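Re: [cell-users] Bando picking kit, anyone bought one? 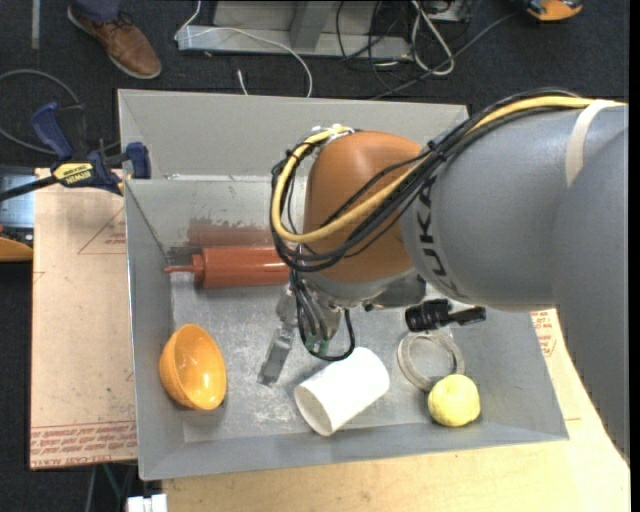
Quoted message from Yaneth Puma, Apr 11, 2025:
> Nirkura is offering us the Bando kit for 3,000 a month. They claim 70 mixed items without retraining. Worth a trial?

Yaneth,

I'd hold off. A bottle, a bowl, a cup and a few other things with this much space between them is an easy bin. Ask for 20 runs with your own parts piled up, and get the misses in writing. Our quote from Kondness left out the gripper fingers and nearly 9 weeks of setup.

Does the 3,000 cover service? Iglesias wouldn't tell me.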